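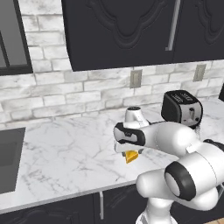
What rules should a robot arm follow when it handles things in a kitchen?

It should keep its speed and grip force low enough for the object it is holding, stay clear of anything it hasn't been told to touch, and stop in a known way when something goes wrong. Everything in our rule set comes back to one of those points.

Kitchen Arm Code of Practice: Final Report
Group 4, Robotics Practice Unit
Report written up by Yasir Afridi

Background

Our group was asked to write a short code of practice for a single robot arm working at a kitchen counter, and then check whether the code could be used by people who hadn't written it. The unit supplied a simulated kitchen and a simulated arm with a two-finger gripper. We did not work with a physical arm at any stage, and the limits of that are covered near the end.

Most of the published material we read was written for factories. It assumes a fence or a marked zone, a trained operator and parts that are the same every time. A home kitchen has none of those. We kept the general ideas (a risk assessment before use, limits on speed, a protective stop) and rewrote the rest in everyday words.

We started with a list of 60 possible rules, collected from readings, lab handbooks and our own arguments. Many said the same thing twice. Others, like "operate with due care", couldn't be checked by anyone. After two rounds of cutting we had 22 rules, sorted under the headings Before, During, Stopping and Records.

How we tested the rules

Each rule had to be written so that a second person, looking only at a log and a recording, could mark it as met, not met or can't tell. If two markers disagreed on a rule more than once, it went back for rewording.

We marked 1,047 simulated runs. The markers worked in two teams, which we named Bendel and Bosstead so the spreadsheets wouldn't get mixed up. Each run was a short handling task at the counter, such as picking up a piece of food or moving the gripper in close to an item. Logs were kept in Juleo, the tracking sheet set up for the unit, with one row per run.

Rules that caused the most trouble

Rule 3, clearances. The first version said the arm must keep "a safe distance" from objects not in the task. Both teams marked it differently almost every time. The new version asks for the distance to be written down before the run and checked against the whole arm, forearm included. People tend to watch the fingers and forget that the rest of the arm is passing over the counter as well.

Rule 7, fragile and soft items. We had one grip limit for everything. That doesn't work when the list has cheese on it as well as hard plastic. The final rule has the person setting up the task pick a grip class for each item, and if no class is picked the lowest one applies.

Rule 11, close neighbours. A tall item next to an appliance leaves little room for a finger on that side. Our rule now says the approach must be planned from the side with the most space, and if neither side meets the clearance in Rule 3 the task is refused and logged. Some of us thought refusing was too strict. We left it in, as a refused task is easy to review later and a knocked bottle in a real kitchen could mean a spill near a power point.

Rule 12 goes with it. Anything sticking up above the main body of an item counts as part of the item when the path is planned. Our early object sizes took in the body and the cap and left out thin parts above that. 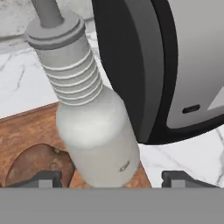
Stopping

The stopping rules took the longest to agree on. A plain "stop at once" sounds safest, but an arm holding something above a counter has to do something with it. We settled on this wording:

Rule 15. On a stop signal the arm ceases all travel and keeps its present grip.
Rule 16. The arm does not open its gripper until a person confirms that it may.
Rule 17. After a stop, the arm does not restart by itself, even if the signal clears.
Rule 18. If a person's hand is caught, Rule 16 does not apply and the gripper must be able to be opened by hand.

Rule 18 could not be tested in simulation. We kept it anyway and marked it as untested in the code.

Records

Every run needs an item list, the grip class used, the clearance set and the name of the marker. Baloch, our shared folder, holds the blank form. We dropped a rule asking for free comments on every run, because after the first afternoon they were mostly blank — comments are now only needed for a "not met" or a "can't tell".

Limits of the project

The simulated kitchen had no people in it, no wet surfaces and no poor lighting. Contact forces in the simulator are estimates. We'd want the grip classes measured again on hardware before anyone relied on them. The markers were also students from our own unit, so they already knew what a gripper and a clearance were. A family member reading the code for the first time may not.

Changes we would make next

Move Rule 12 up beside Rule 3, so that clearances are all in one place.
Add a picture guide to the grip classes.
Have the code read by someone who has never taken the unit, and mark every word they ask about.
Test Rule 18 on a powered-down arm in the June lab block, with the lab supervisor present.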